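Two-handed lifts for clear food containers: notes from an open day

The Dornmont open day in Plokulstead had a table where people worked hand-held grippers on kitchen things. I went for the robots and came home with tips for my own kitchen, mostly to do with the long clear containers I use for marinating and leftovers.

Clear plastic on a white table is hard to see. Put a dark dish towel or a colored mat under it when you are sorting or matching lids. The edges show up right away.

Take hold of the short ends if the container is longer than your hand. Long thin walls bow when you squeeze them in the middle, and whatever is inside goes over the side.

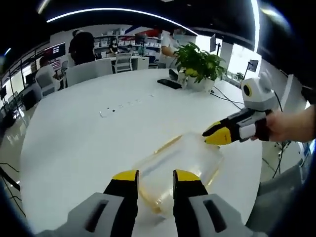 Turn the container before you lift it. If it sits at an angle to you, slide it around flat on the counter until both ends are easy to reach. With two people, agree on who says "up" and who sets down first.

Keep cords off the stretch of counter you are carrying over. My mixer cord now goes behind the bread box.

Clear a landing spot first, with 15 inches to spare on each side if you have the room.
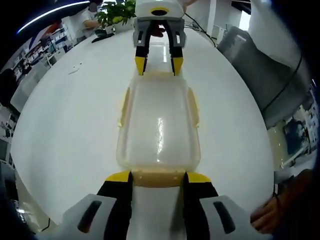 STORAGE AND CLEANING

Don't stack clear containers more than 5 high. They wedge together. If two are stuck, run warm water over the outer one and put a little cold water in the inner one, then twist gently.

For a slippery rim, put a wide rubber band around each end. I use the ones from bunches of broccoli.

Wash frosted or cloudy plastic with a soft cloth and baking soda paste. Scouring pads make it worse.

The next open day is in October.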